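Demonstration teaching (robotics)

Demonstration teaching is the practice of showing a robot a task instead of writing the task out as code. A person either takes hold of the arm and moves it (hand guiding) or drives it from a distance with a controller (remote teaching). The robot's positions are recorded and later used to train a program that is expected to do the same thing with nobody holding on. Expectations vary.

Put-in-container tasks

Lowering a slender object into an open cup is a standard early exercise. It looks trivial, and most beginners treat it so for one afternoon.
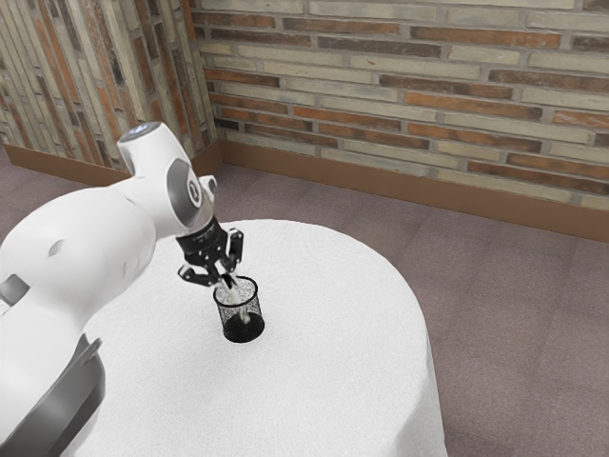
Vol. 2, p. 35

A simulated version, with a two-finger gripper over a black mesh cup, spares the cup but not the operator. The Ehlers method asks for 40 demonstrations per object, each begun from a slightly different pose. The Tevel handbook asks for 60 and is less often followed to the end.

Wrist views

Many setups add a close view near the gripper. Operators find it hard to love. At short range a pale cylinder against a pale surface offers little beyond its own outline, and depth must be guessed from shading.

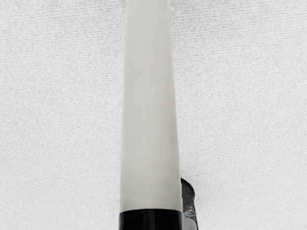 According to Amber Bellamy, the close view should be hidden from beginners altogether, as they stare at it and forget they have an arm to steer. Bradley Fothergill disputes this in the January supplement, at a length the subject may not require.

Hesitation

Recorded demonstrations preserve pauses as faithfully as movements. Programs trained on the Giduvetti set are known for stopping politely above the container before letting go. The later Celtivetti set trims the pauses, and with them some of the politeness.

See also: Hand guiding; Remote operation; Gripper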